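Questions people ask before their first session on the Preltthorpe rig. Last edited 16 October 2019 by Fouad Erraji, who would like to stop answering them in the hallway.

**Do I need to know how to program?**

No. You need two working hands and some patience, and we can be flexible about the patience.

**What is the difference between hand guiding and remote control?**

With hand guiding you hold the arm by the wrist and walk it through the job. With remote control you sit at the Corbridge station and the arm copies you, including the part where you scratch your nose. Pause first.

**What will I be showing it?**

Picking things up and putting them down, mostly. Cans, bottles, bags of chips. If you were hoping for surgery, try another building.

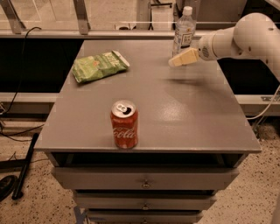 **How many demonstrations make a full set?**

Sixteen good ones per task. Bad ones don't count toward the total, but save them anyway, with "fail" in the file name.

**What makes a demonstration good?**

One smooth attempt at a speed you'd use to hand somebody a full cup of coffee. If you miss the grasp, back off and try again up to 3 times. After that, stop the recording and go look out a window.

**The gripper setting goes to 255. Should I use 255?**

255 is fully closed. Ogilvie used it on a bag of chips in August and we were sweeping until lunch. Start low.

**Can two people share a session?**

Yes, but only one drives. Switching drivers halfway through a recording gives you a robot with two personalities.

**Where do the recordings go?**

In the Kustard folder, under your initials. The desktop is not a folder. Neither is "new new final."

**It did something I didn't tell it to.**

Press the red button, then come find me. Please do those in that order.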